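Section 4 — Mettre en service votre égouttoir de comptoir Sketadum

Bon, si vous arrivez directement ici sans passer par la section 3, pas de panique, je fais pareil avec toutes les notices. Vérifiez seulement que le sachet de visserie est complet et que vous avez bien le bac, la grille, les deux montants et le bec d'écoulement. Le reste (le petit panier à couverts, les patins de rechange) peut attendre la fin.

J'ai monté le mien un soir après le dîner, avec la vaisselle du jour qui attendait à côté, et je vous déconseille franchement de faire comme moi. Faites-vous de la place d'abord !

4.1 Choisir l'emplacement

1. Mesurez la profondeur de votre plan de travail à côté de l'évier. Laissez 9 cm libres derrière le bac, sinon vous ne pourrez plus passer l'éponge et ça deviendra vite un nid à miettes.

2. Repérez de quel côté l'eau doit partir. Le bec se monte à gauche ou à droite, au choix, mais il faut décider maintenant : une fois les montants vissés, on doit tout redémonter pour changer.

3. Passez un coup de chiffon sec sur la surface. Les patins adhèrent mal sur un plan gras ou humide.

Note : sur un plan de travail en bois huilé, glissez un tapis fin sous le bac. Chez moi l'huile a marqué sous les patins au bout de quelques semaines, et j'ai dû reponcer le coin.

4.2 Assembler le bac et la grille

4. Retournez le bac et collez les quatre patins dans les creux prévus. Appuyez fort, comptez jusqu'à vingt, lâchez.

5. Clipsez le bec d'écoulement du côté choisi. Vous devez entendre un clac bien net. Si ça fait plutôt un petit bruit mou, c'est que la languette est restée dehors : retirez et recommencez.

6. Remettez le bac à l'endroit et présentez les montants dans les fentes. La flèche gravée va vers le haut (elle est minuscule, prenez une lampe).

7. Vissez à la main, sans forcer. L'outil fourni ne sert qu'au dernier quart de tour.

Attention : n'utilisez pas de visseuse. Le pas de vis est pris directement dans la matière du bac et il foire très facilement. Carberg envoie des bacs de remplacement, mais il faut patienter, et pendant ce temps-là on essuie tout au torchon...

8. Posez la grille sur les montants et vérifiez qu'elle ne bascule pas. Si elle boite, desserrez les vis, rappuyez sur la grille bien à plat, resserrez.

4.3 Premier lavage

9. Lavez la grille et le panier à l'eau tiède avec une goutte de liquide vaisselle. Il reste un film de fabrication qui sent un peu, c'est normal.

10. Rincez, puis versez 300 ml d'eau claire dans le bac pour tester la pente. Presque 95 % de l'eau doit partir par le bec toute seule. Le petit fond qui reste s'évapore ou s'éponge.

11. Si l'eau stagne, glissez les cales fournies sous les deux patins opposés au bec et refaites l'essai.
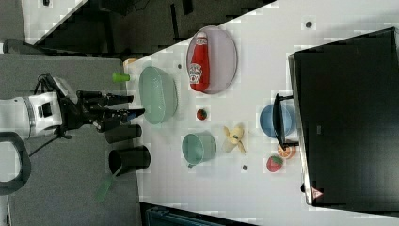
12. Une fois la pente réglée, essuyez le dessous du bac et remettez-le en place sans le traîner, les patins n'aiment pas ça du tout.

4.4 Ranger la vaisselle dessus

Alors là, chacun ses manies, mais après pas mal d'essais j'ai fini par trouver un ordre qui me convient. Les assiettes dans les fentes du fond, les grandes d'abord. Les bols penchés vers l'avant, l'ouverture en bas, pour que l'eau ne reste pas coincée dans le pied. Les gobelets tête en bas sur la partie plate — et en quinconce si vous en avez beaucoup, l'air circule mieux.

Les objets légers en plastique ont tendance à rouler ou à se retourner dès qu'on pose quelque chose de lourd à côté. Calez-les contre le montant, ou mettez-les en dernier. Les brosses et les spatules vont dans le panier, manche en bas pour celles qui ont des poils.

Attention : la grille n'est pas prévue pour une cocotte en fonte. Je sais, on est tenté. Posez-la sur un torchon à côté.

Note : si vous avez pris l'étage Kulik en option, montez-le seulement après une semaine d'usage normal, le temps que les vis se tassent. Resserrez tout avant de le clipser.

4.5 Entretien courant

13. Videz le bac tous les soirs, même s'il a l'air propre.

14. Détartrez toutes les 2 semaines au vinaigre blanc coupé d'eau. Laissez agir le temps d'un café, frottez le bec avec une vieille brosse à dents, rincez.

15. Vérifiez les vis à chaque détartrage. Un quart de tour suffit en général.

Attention : pas de javel sur la grille, et jamais de javel avec le vinaigre !

Pour les grilles Piras de l'ancienne série, les fentes sont plus serrées et les assiettes creuses passent mal. On peut retirer une tige sur deux en tirant vers le haut, d'un coup sec. Gardez les tiges retirées dans le sachet de visserie, avec l'outil et les patins de rechange.

Le montage du panier à couverts est décrit à la section 5.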